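Trurklow Floor Talk > Automation > Table clearing cell, staffing after go-live

laur_ops
The Tandosora cell has been on dish sorting since March. Before that we had 3 people per shift on the sort table. Now it is 2, and one of them mostly demonstrates grasps with the handheld grippers. Same pay grade. Has anyone had the job description rewritten?

polon77
We asked. Answer was that demonstrating is "equivalent handling work." I disagree. Sorting 520 pieces is tiring in the legs. Demonstrating is tiring in the wrists and forearms, and you can't talk while you do it.

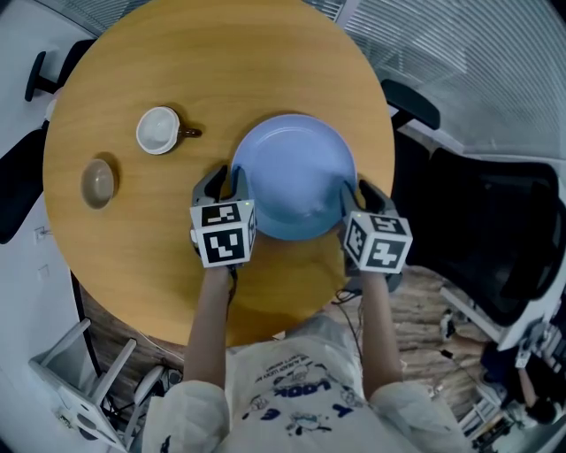
Deividas Ots
Grade is the wrong argument. What changed is who gets blamed for a bad pick. Under the old setup a dropped bowl was a dropped bowl. Now it goes back to whoever recorded the demonstration, and that person may have been off shift for a week. Take a two-handed hold on a wide bowl, one gripper pressed to each side, as with the blue one. If the left hand leads slightly, the lead is in the recording. We log operator initials on every session, and I want that stopped.

laur_ops
Disagree on initials. Without them we could not have found the 42 sessions recorded with the wrong finger pads.

Deividas Ots
Station number and time would have found those.

polon77
Not at our site, two people share a station. Separate point: route the cable off the table edge on the side away from your knees. Ours got a clip and the snagging stopped.

laur_ops
Noted on the cable. On initials, would a code held by the shift lead work for you?

Deividas Ots
Only if the lead doesn't also do reviews. Ours does, including the Sunday shift.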